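Section 4: Sorting Hair Accessories and Jewelry into the Andum Drawer Box

Complete Section 3 (lining the box) before starting.

4.1 Preparing the surface

1. Spread a blanket over the bed. Beads and small clips stay where they are put on a thick pile and roll on a bare table.
2. Set the open box within reach.
3. Lay chains and other jewelry to one side. Jewelry is covered in Section 5.

CAUTION: Do not tip the box out. Thin chains catch on comb teeth and claw clips. Lift pieces one at a time.

4.2 Grouping

4. Take out the rigid pieces first: combs, claw clips, headbands.
5. Take out fabric pieces next: scrunchies, flowers, velvet bows.
6. Place beaded and pearl pieces last, with the beads facing up.
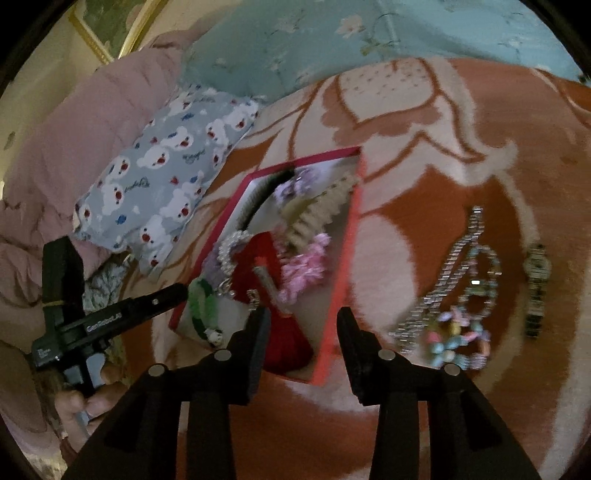
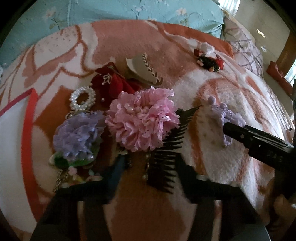 7. Check each fabric flower for loose petals and beads. Put damaged pieces in the repair envelope.
8. If a chain is attached to an ornament, straighten it by hand before moving the ornament. Do not pull from the free end.
9. Remove caught hair from scrunchies and pearl ties.

Note: Velvet marks under pressure. Keep bows out from under combs and clips.

4.3 Refilling

10. Lay combs flat along the long side, teeth toward the wall of the box.
11. Close all claw clips before placing them.
12. Stand scrunchies on edge in a row.
13. Put flowers and bows in the top layer. Use no more than 2 layers.

Note: The lined box is rated for 500 g. For heavier collections use the Billcombe insert, rated for 600 g.

Corrections to this section go to Baiba Kuusk. Continue with Section 5, Chains and Earrings.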